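# Chapter 4: Registering a New Cultivar Name

A plant raised in cultivation has no settled name until one has been published. Growers often use a working label for years, and the same plant may travel between nurseries under several of them. This chapter deals with how a name is chosen, checked and put on record. The breeding work itself was covered in Chapter 2.

The main case is a hardy fuchsia raised by Maribel Ticona at the Forkby trial ground. It was grown under the seedling number 834 and later submitted as 'Flalotden'. The application reached the register on Fri 16 September and was returned in October with a query about the parent plants. Both the form and the query are discussed in Section 4.3.

A cultivar name has two parts. The first is the botanical name of the genus or species, in Latin form. The second is the cultivar epithet, set in single quotation marks, with a capital letter at the start of each main word. An epithet may be used only once within its group. It must not exaggerate the merits of the plant, and it must not be easily confused with an epithet already in use. A trade name is a separate matter. It may differ from one country to another and has no standing in the register.
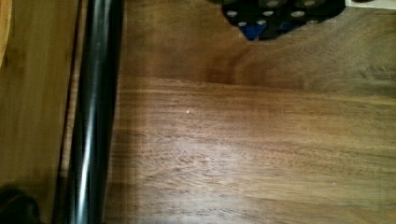 *Fig. 4.1. Wooden tabletop with walnut-like finish; the grain runs in long streaks.*

Before applying, the raiser should search the existing list. The Mirzaei checklist, used in the exercises, holds 2480 epithets with their synonyms. Spelling variants must be searched as well as exact matches: 'Arkero' and 'Arkerro' would be treated as the same name.

A pressed specimen, kept as a nomenclatural standard, fixes the link between the name and the plant. Its label gives the raiser, the place of growth and the flower colour when fresh, measured against a standard chart. Section 4.1 begins with the wording of the label.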